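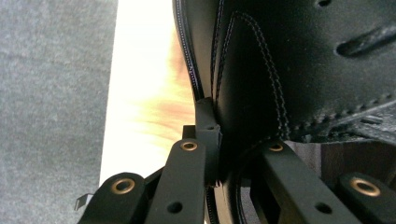

farkolano_35
When is it best to go to Whitlock outlet mall for the July sale, and must I bring something with me?

cakberg
Go on a weekday before lunch, and bring the printed coupon sheet. The Cakberg lot is closest to the entrance.

nulirow4
I don't agree about the sheet. They scanned it from my phone last year.

cakberg
Maybe at some stores – at the shoe store they refused my phone and I paid full price.

farkolano_35
Thank you both. I will print it. Is parking still free?

nulirow4
First 4 hours, yes. After that I don't know.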